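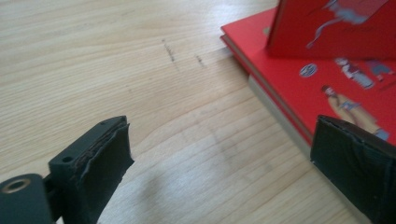
Workshop and household tips: living with the Custura hand gripper

Updated November 9, 2024

We have had the Custura kit at our place since April. You hold the gripper, do a job around the house with it, and the recordings go off to Custura, who use them to set up the Donala arm you get on trial at the end. The kit costs $147 to hire, postage both ways included, and the basic plan asks for 300 recordings. The full plan asks for 1,000. We started on the basic one and moved up.

Most of what follows applies to any hand-held gripper with two fingers and replaceable pads.

Check the pads before you start

The pads are the part that wears. Look at the top and inner edges first, as that is where the layers begin to part. The one on the left finger here has a frayed strip along its top and inner edge. It still does for books and boxes, but I would not pick up a glass with a pad in that state.

Trim loose threads with nail scissors. Do not pull them. If the layers have separated a long way down, put a new pad on. Custura sells them in pairs and they take a week or so to come.

Covering a finger

A finger can be wrapped if you are waiting on parts. Pull the wrap as flat as you can across the gripping face and keep the folds to the top and back. A crease on the face will mark soft cardboard. Wipe the face with a damp cloth afterwards and let it dry.

Do not wrap over the screw holes unless you are happy to cut your way back in when something needs tightening.

Screws and threaded inserts

The brass-coloured inserts are set into plastic, so go easy. Start every screw by hand, and if it feels gritty, back it out and try again. Finish with the small hex key, snug and no more. I put a dab of nail polish on the heads of mine, and they have stayed put so far. Custura's leaflet does not mention this, so ask first if you are worried about the deposit.

Books and other flat things

Books were the hardest job on our list. A hardcover lying flat on a table gives you nothing to get under. What works for us:

Slide the book until a corner hangs over the table edge, then grip the corner.
Take it by the cover and the pages together. Gripping the cover alone strains the hinge.
With two in a stack, shift the top one first and put it down well clear.
Glossy covers need a clean pad. Dust on the pad will let them slip.
Go slowly on the lift. Fast ones get sent back.

Ursina Ruchti, who did half of our recordings, stands the top book on its edge and takes it from there. It is quicker than my way and Custura accepted all of hers.

Looking after the table

Hard plastic fingers and a finished wood top are a poor match. We use the blond table for nearly everything and it has two small dark marks on it now. I have not worked out what made them. A soft eraser, rubbed along the grain, will lift some scuffs, and after that a cloth with a drop of dish soap. Try a hidden spot first. If you are fussy about the finish, put down a cotton cloth, though loose cloth bunches up under the fingers and you will need to tape the corners.

Light

Your own hands and the gripper throw a shadow on the work. With one lamp behind you it lands right between the fingers. Two lamps, one each side, soften it a good deal. Window light is fine on a cloudy day. We lost an afternoon of recordings to low sun on the kitchen counter -- too much glare, according to the note that came back.

Is it worth the money?

For us, yes, with some grumbles. The handle is too thick for small hands and there is no left-handed grip. The Prantl kit we borrowed from Wendelin Nägeli is lighter, but its fingers do not open wide enough for a thick book, and replacement pads have to come from overseas.

Support was good. I rang twice and got a person both times. The full plan with spare pads comes to around $2,000 once the arm trial is added, so read the terms before you move up from basic. The trial fee is not refunded if you send the arm back early.

Next page: cleaning jobs with the gripper, including the sink.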